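Chapter 4
Why Old Tools Hang Around

I used to think technologies died. Something better came along, the old thing went to the dump, and that was that. Then I spent a winter in Tirnden, going through the town's records for what I figured would be a quick paper on the arrival of the telephone, and I came home with a box of notes I couldn't make fit the story I'd planned.

The trouble was the message runners. Tirnden had an exchange, and a decent one, and most shops on the main street were hooked up within a few years. By my reckoning the runners should have been gone by then. They weren't! The town was still paying them, and at one point it was paying more of them than before the wires went up. I counted 1187 entries in the pay books for the years after the exchange opened, and I'm fairly sure I missed a few (the handwriting is terrible, and one of the books has been under a leak).

So what were they doing all day? Carrying things the telephone had stirred up, mostly. A shop owner would call the mill to order cloth, and now somebody had to walk the signed order over, because the mill wouldn't cut a yard on the strength of a voice. More calls meant more orders, and more orders meant more paper going up and down the hill. The new system made work for the old one.

This chapter is about that kind of thing. I call it lingering, a plain word for something historians and engineers have given a lot of fancier names. A technology lingers when people keep using it well after its replacement is available, affordable and known to everybody. You've got examples within reach. Most kitchens have a few, and the average office has a closet full.

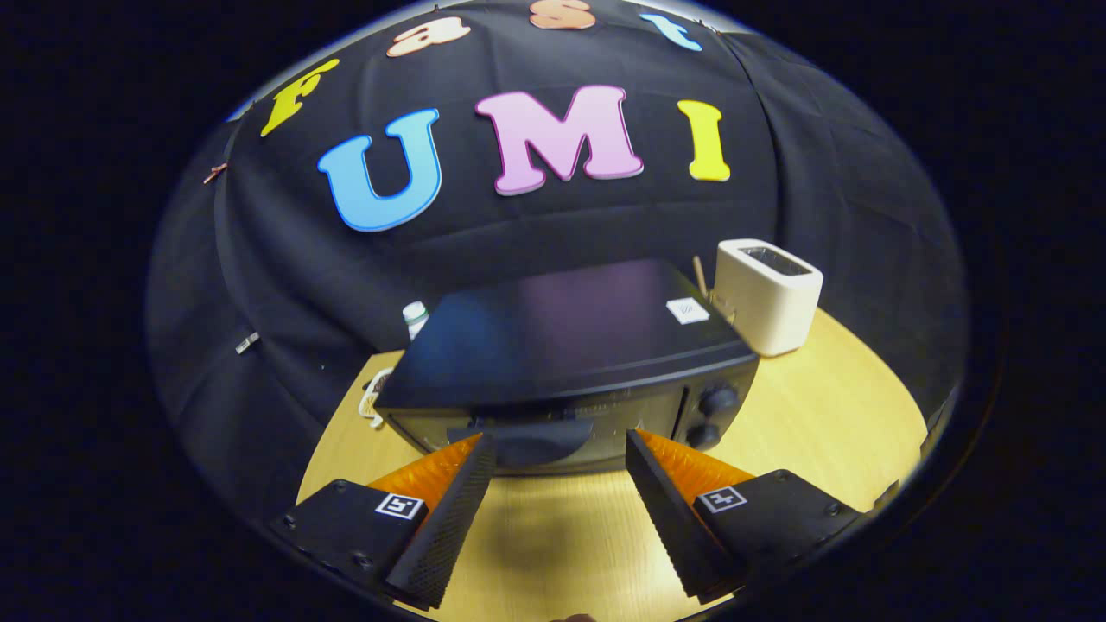 Figure 4.1 A black toaster oven on a light wooden tabletop.

We'll start close to home, with heating and cooking, and then move out to bigger systems. The first section follows the ferries at Deneck, which ran for 40 years alongside a perfectly good bridge. I love this case, partly because the usual answers (people are stubborn, people are sentimental) don't get you very far with it. The bridge landed on the wrong side of town for the fish market. That's a lot of the explanation right there, and you'd never guess it from the engineering drawings.

The second section looks at Tiver, where the switch from hand looms to powered ones looked finished on paper and was a long way from finished in the back rooms. The third is about software, and it's the one my students argue over the most. We'll look at the billing program the Yu water office kept alive through three changes of computer, and what it cost to finally turn it off – a good deal more than anyone had set aside.

A word on how to read the cases. Try to hold off on deciding who was being foolish. I've been wrong about that nearly every time, and I still catch myself doing it. Ask what the old tool was hooked up to, who got paid to look after it, and what would have had to change on the same morning for it to go away.

Before you go on, pick one old thing you use yourself and write down what you think replaced it. Keep the note. We'll come back to it at the end of the chapter, and you may want to change your answer.

4.1 The Deneck Ferries

The first ferry at Deneck was a flat barge on a rope, and it leaked.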